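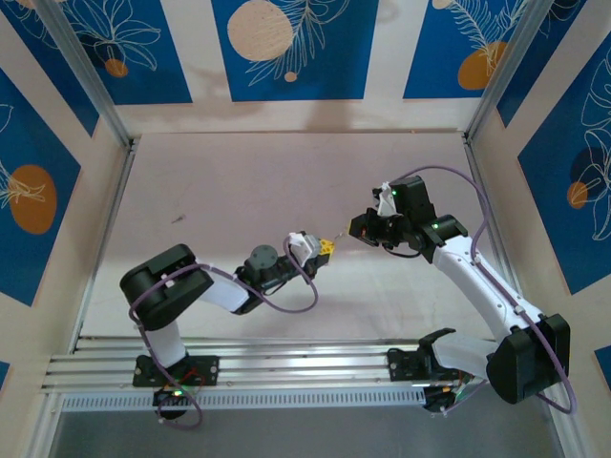

Cheese or block

The small yellow one with the holes has been called cheese in our house for as long as we've had it. My son called it cheese, so we all did. Last weekend my sister Vaida picked it up and said it was a building block, and I have been looking at it differently since then. It's yellow and it has dark holes. Either answer would do.

I bring it up because I've been going through the toy bins in the hall closet, and the yellow piece is a good example of what makes the job slow. Most of what's in there isn't a toy anymore in the sense of being a whole thing. It's pieces. A piece could belong to the play food, or to the blocks, or to some set we gave away two years ago, and until you decide which, you can't put it anywhere.

I started on Tuesday after dinner with the biggest bin. My plan was to dump it on a sheet, make a pile for each set, and put each pile in its own bag. That worked for the train track and the animals. The play food was harder. We had a Plurkton grocery set that came with a cardboard stand, and I know it had 40 pieces because the lid of the box says so and I kept the lid. I didn't keep the box. There was no picture of the contents on the lid either, only a drawing of a kid holding a carrot.

The Bramska blocks came from Urmas Kivi next door when his girls outgrew them. They came in a pillowcase. Some of them have holes and some don't, and they're not all the same size, so there isn't a good way to tell what's missing or what has been added. I asked Urmas about the yellow one over the fence and he said it might be theirs. Then he said they'd had play food too.

What I ended up doing was setting a rule. If a piece could go in two bags, it goes in the one that gets used more. The blocks get used nearly every day and the grocery set comes out when it rains. So the cheese would be a block now. My son didn't agree with this and took it back out of the bag before breakfast. It's been on the windowsill, in a coat pocket, and in the bathroom since then.

The bags

I used mesh zipper bags for the first bin, the kind sold for washing sweaters. They were $9 for a pack at the hardware store. They're good because you can see what's in them without opening them. The zippers are small and my son can't work them well, which I thought would be a problem, but it means only one bag gets opened at a time because he has to come ask. I didn't label them. I did put a luggage tag on the train bag because it looks a lot like the bag of car parts from the outside.

For the second bin I ran out of bags and used shoe boxes. I don't like those as much. They stack better, but the lids come off and then you have a box of loose pieces under a box of loose pieces.

What went out

Two puzzles with pieces missing, a plastic cash register that beeped by itself at night, and a bag of party favor stuff. I kept the register drawer for paper clips. The dress-up clothes went to my cousin. I had a stack of board games ready to go as well and then we played one of them, so the stack is back on the shelf.

I also had a jar for pieces that didn't match any set at all. It has a wheel in it, a hinge, a small gray lid, and a flat triangle that none of us can place. I'm keeping the jar until the end of October, and if no one has asked for anything in it I'll throw it away.

What's left

There's one more bin on the top shelf, with the older wooden things and whatever my mother sent over when she moved. I haven't opened it. I'm told there is more play food in it, including a slice of bread and a fish.

Vaida wants me to check whether there's a second yellow one in there. She thinks that would settle it, because who puts two cheeses in a grocery set. I said plenty of people buy two cheeses. I'll get the ladder out this weekend and see.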